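# La manta que no se tira

Hay objetos que se heredan con notario y objetos que se heredan porque alguien los dejó en el respaldo del sofá. La manta pertenece a la segunda categoría. Cuando se vació el piso de mi tía en marzo, los hermanos discutieron con bastante elegancia por una cómoda, con menos elegancia por un juego de café y sin elegancia ninguna por una manta de cuadros con una quemadura de plancha. La cómoda acabó en un trastero. La manta sigue en uso, a razón de quince días por casa, con un calendario compartido que ha generado más mensajes que el testamento.

Durante años se pensó que la calefacción central acabaría con todo esto. Pasó lo contrario: subió el recibo, bajó el termostato y volvimos a ver la televisión envueltos como convalecientes. En Petridis, una tienda de textil para el hogar que ocupa una esquina con demasiado escaparate, tienen 215 referencias de manta. Pregunté cuál era la diferencia entre la número 30 y la número 31 y la dependienta me miró con lástima. Una era para el sofá y la otra para los pies de la cama. Ponerlas al revés, entendí, era posible pero triste.

El vocabulario tampoco ayuda. Quien entra pidiendo «una manta» sale habiendo oído hablar de plaid, de sherpa, de borreguito, de coral y de algo llamado «tacto nube», que no figura en ningún manual textil pero sí en las etiquetas de Millier, impreso en una letra muy fina y muy segura de sí misma. La marca Stirby, más sobria, se limita a indicar los gramos por metro cuadrado, como quien vende papel. Yo compré una de las segundas por principios y duermo la siesta con una de las primeras.

Luego está el asunto del lavado, donde las familias se rompen. La mitad de la gente lava la manta del sofá una vez por temporada; la otra mitad no contesta. El pelo largo sintético pide agua fría, poco detergente y nada de suavizante, que apelmaza la fibra y deja el conjunto con aspecto de perro recién salido del río. La secadora, ni mirarla. Muchen Tang, que arregla y limpia textiles en un local estrecho llamado Metau, recibe cada invierno una procesión de mantas que fueron esponjosas y entraron a 60 grados. Cobra 12 euros por cepillarlas y decir la verdad.

- No todas vuelven - me advirtió, con una carda en la mano -. Algunas ya son fieltro.

Su método, por si alguien llega a tiempo: sacudir, dejar secar en horizontal a la sombra, cepillar en una sola dirección con púa blanda y, al final, pasar la mano a contrapelo. Lo último no sirve de nada, admite, pero los clientes lo hacen igual y conviene incluirlo en el procedimiento.

De los colores se podría escribir otro artículo. El gris se vende solo, el beige se vende a quienes ya tienen el gris y el azul claro se regala a los recién nacidos y a los adultos que no piensan dar explicaciones.

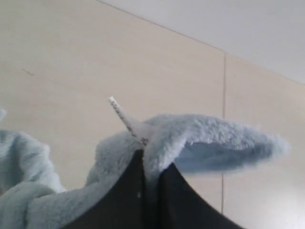 Muchen Tang sostiene que el azul claro es el color más agradecido de lavar y el más ingrato de guardar, porque en el armario coge un tono de agua de fregar que en marzo, con la ventana abierta, ya no tiene disimulo. Recomienda una funda de algodón y desaconseja las bolsas al vacío, de las que el pelo largo sale planchado para una buena temporada.

Yo tengo tres mantas en bolsas al vacío. Una pertenece a la categoría de las buenas, las que se reservan para las visitas, y en 12 años no se la ha puesto encima ninguna visita. Se les ofrece, dicen que no tienen frío y se van a casa con las manos heladas. Mi abuela resolvía esto sin preguntar: echaba la manta sobre las rodillas del invitado y apoyaba encima una bandeja con el café, de modo que levantarse exigía negociar.

La de la quemadura me toca otra vez la semana que viene. Mi hermano la devuelve siempre doblada en cuatro y oliendo a sopa.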